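Skikel(スキケル)

Skikel(スキケル)は、Zusvilleが出している業務用の二本指グリッパーと、その設定・据え付け・保守をひとまとめにした月額サービスの名前です。グリッパーだけを指して「スキケル」と呼ぶ人もいれば、契約全体をそう呼ぶ人もいて、私も話しているうちによくごっちゃになります(この項目では、特に断らないかぎり両方をまとめてSkikelと書きます)。この百科は一人称で書いてよい決まりなので、概要のあとは自分で触ってみた感想もかなり混ぜています。数字だけ知りたい方は「料金と契約」まで飛ばしてください!

概要

Skikelは、店舗や洗濯室、倉庫の片隅のような、もともと人間が使うために作られた場所で物をつかむことを狙った製品です。工場のラインのように、同じ部品が同じ向きで流れてくる場所はあまり得意先に入っていません。相手にするのは棚の商品だったり、タオルだったり、毎回形の変わるものばかりです。

構成は三つに分かれます。まず手先にあたるグリッパー本体。次に動作の登録や記録の閲覧に使うソフトウェアのListeo(リステオ)。そして据え付けと定期点検の訪問サービスです。アームは基本セットに入っておらず、手持ちのものに取り付けるか、別に借りるかを申し込みのときに選びます。ここを見落として見積もりを取り直した、という話を私は何度か聞きました。実は私もその一人です。

名称と経緯

もとの試作品はThambiah(タンビア)という名前で、展示会ではまだこちらの名前が札に残っていたそうです。現在の名称に切り替わったのは12月で、古い説明書や保守部品の袋にはThambiahの表記がそのまま使われています。部品を注文するときはどちらの名前でも通じますが、Listeoの検索欄だけは新しい名前でないと何も出てきません。ちょっと不親切だなと思います。

グリッパーの構造

指は二本で、銀色の金属リンクを組み合わせた作りです。ボルトの頭が外に出ているので、見た目はなかなか無骨。きれいなカバーで覆ってほしいという声もあるようですが、私はこのままのほうが好きです。緩みを目で確かめられますし、六角レンチ一本で指先の交換まで済んでしまいますから。

指先には黒い先端部品が付いていて、ここが消耗品になります。標準は角ばった形のもので、ほかに幅広型と薄型があり、布を扱うなら薄型がいいと説明書には書いてあります。ただ私は標準のまま使い続けていて、タオルくらいなら困っていません。薄型は軽いものを一枚だけつまむときには確かに楽なのですが、そのぶん減りが早い気がします。

カメラは手首側に付きます。指と対象を同時に映せる位置なので、Listeoの画面を開くと、いつも手前に指があって、その向こうに棚や機械が見えるという構図になります。慣れるまでは少し酔います(アームが傾くと映像も一緒に傾くので!)。
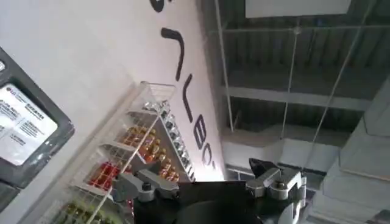 画面の傾きを自動で補正する機能もListeoには入っているのですが、私は切っています。補正が入ると、手首が今どちらへひねられているのかが直感でわからなくなるんですね。最初の一週間だけ補正あり、そのあとは補正なし、という使い方が合っていました。

Listeoでの登録作業

Listeoは、動作を手で教えて保存するソフトウェアです。操作はざっくり言うと、場所に名前を付け、アームを動かして見せ、つかむ位置と離す位置で印を打つ、という流れになります。登録できる動作は標準契約で100件まで。上位契約にすると200件に増えます。100件と聞くとたっぷりあるように思えますが、同じ棚でも段ごとに別の動作として数えるので、わりとあっという間に埋まります。

記録の閲覧はとてもよくできています。つかみ損ねた回だけを抜き出して並べられるので、どの位置で指が滑るのかを見比べるのが楽しくて、つい夜更かししてしまいました。逆に弱いのは書き出しで、動画と指の開き幅の数値が別々のファイルになり、時刻を自分で合わせないといけません。ここは改善を強く希望します。

日本語表示にも対応しています。「把持」と「つかむ」が画面によって混在しているのはご愛嬌です。

得意な対象と苦手な対象

箱、缶、瓶の首のように、形がはっきりしたものは安定しています。棚の商品では、手前に並んだものを取るぶんには登録も簡単でした。難しいのは隣とくっついて並んでいる場合で、指を差し込む隙間がないと、どうしても一度横へ押しのける動作を入れることになります。針金の棚だと、指先が網に引っかかる心配もしなければなりません。網の近くでは速度を落とす設定を、最初から入れておくことをおすすめします。

布は得意とも苦手とも言いにくいところです。丸まったタオルは、つかむ場所をあまり選ばないので、案外すんなりいきます。広がった薄い布はつまむ位置が毎回変わるため、登録した動作をそのまま繰り返すだけでは足りません。布が何枚か重なっていると、上の一枚だけを取るつもりが下まで連れてくることもあります。

前開きの洗濯機に使いたいという相談は、利用者のあいだでも特に多い用途です。丸い口の縁に手首をぶつけずに奥まで届くか、開いた扉を避けて入れるか。この二点でほとんど決まると言っていいでしょう。説明書には、扉は必ず全開にしてから動作を始めること、口の縁を「進入禁止」の輪としてListeoに登録することが書かれています。金属のドラムは光を強く反射するため、照明の映り込みで布の位置を読み違えやすいという注意もあります。私は露出を固定にして使っていて、自動よりずっと安定しました。

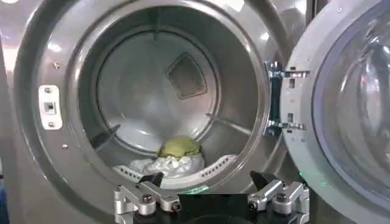
Dehua Xiaはこの点について少し違う意見で、露出よりも進入の角度を先に決めるべきだと利用者の掲示板に書いています。「斜めに入れると奥の布には届くのに、指を開いた瞬間に縁が近くなりすぎる。まっすぐ入れて、開くのは中に入ってからにしたほうがいい」とのこと。さらに、開き幅は必要なぶんだけに絞っておくと登録のやり直しが減る、とも付け加えていました。私も角度を見直してみましたが、なるほど、まっすぐのほうが教える手間はかなり減ります。露出の固定は、やめる気になれませんけれど。

料金と契約

2020年2月24日時点の料金表では、標準契約が月額725ドル、据え付けの初期費用が3,000ドルです。初期費用には訪問での調整と、動作登録の講習が含まれます。アームを借りる場合の料金は別建てで、機種によって変わるため表には載っていません。

上位契約との違いは登録件数のほか、点検の頻度と、指先部品の交換が料金に含まれるかどうかです。布を中心に使うなら指先の減りが気になるので、部品込みのほうが気楽だと思います。棚の商品だけなら標準で足りるでしょう。途中での切り替えはできますが、上位から標準に戻すと、件数を超えた動作は閲覧のみになり、実行できなくなります。戻す前に整理しておいてください。

保守

日々の手入れは、指のリンクを乾いた布で拭くこと、指先の部品にひびがないか見ること、この二つだけです。洗濯室のように糸くずの多い場所では、関節の隙間に綿ぼこりがたまるので、柔らかいブラシが一本あると便利です。油は差さないようにと説明書に太字で書かれています。

カメラの窓の曇りは見落としがちです。つかみ損ねが急に増えたときは、登録をいじる前にまず窓を拭いてみてください。私は登録を半日かけてやり直したあとで、窓に指紋がべったり付いているのを見つけました。

評価

私の感想としては、ハードウェアにはほぼ満足、Listeoにはもう一歩がんばってほしい、というところです。講習の担当者の説明は丁寧で、初歩的な質問にもいやな顔をせず付き合ってくれました。いっぽうで、問い合わせの返信は速い日と遅い日の差が大きく、急ぎのときは電話のほうが確実です。

関連項目

グリッパー
ティーチング(ロボット)
Listeo
Thambiah(試作機)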